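The tulips come in to Skirnness on the Thursday lorry, still tight and squeaking against each other in their paper. Kamarul Wuisan has the buckets filled before it backs up to the door. He has run the flower room at Gerby for 12 years, and in February he handles little else.

Last season the room sent out 2564 bunches, most of them red. Wuisan likes to lay the stems flat before he ties anything, so that he can see the length of each one and which way the head wants to lean. Any leaf that would sit under the water comes off. Then he trims the ends with a short knife and wraps the bunch firmly in paper up to the neck.
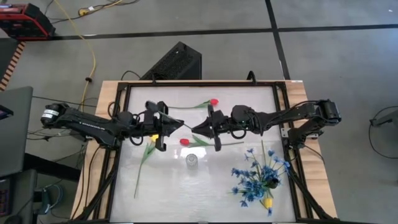
Do tulips keep growing after they have been cut?
They do, often by a couple of centimetres in the vase, and they bend towards the light as well. Turning the vase each day helps to keep them even.

Wuisan uses cold water and not much of it, changed every other day. He keeps daffodils in a separate bucket, as their sap shortens the life of other flowers. At home he has a plain Ridach jug with a narrow neck, which holds five stems upright without any fuss. His mother prefers them when they have opened wide and started to flop.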